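**Power off before clearing the table?**

**jleinonen**
Our draft rule at Clellden says both arms get powered down before anyone reaches in to move an item. Two people on my shift say a pause is enough. What do you all do?

**silvana_p**
Full power off. Pause only stops the program – the motors can still be live.

**cw_lam**
Depends on your risk assessment. We use a monitored stop for quick resets and lock out for anything on the rails or wiring. With full power off every time, people start skipping it. We do more than 34 resets a shift.
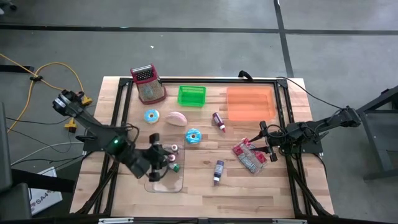 I'd also put cables in the same rule. Route them off the walkway, clamp them, and check the connectors before the first run. Ours is a checklist taped to the door, form 2177.

**silvana_p**
Skipping it is a training problem. I wouldn't write the rule around that.

**cw_lam**
I would. Is your stop monitored, Joni, or is it only a software pause?

**jleinonen**
Software pause. I checked with Tarcísio on Friday.

**cw_lam**
Then I agree with Silvana for your setup. Power off until that changes.

**jleinonen**
OK, leaving section 3 as written and adding the cable check.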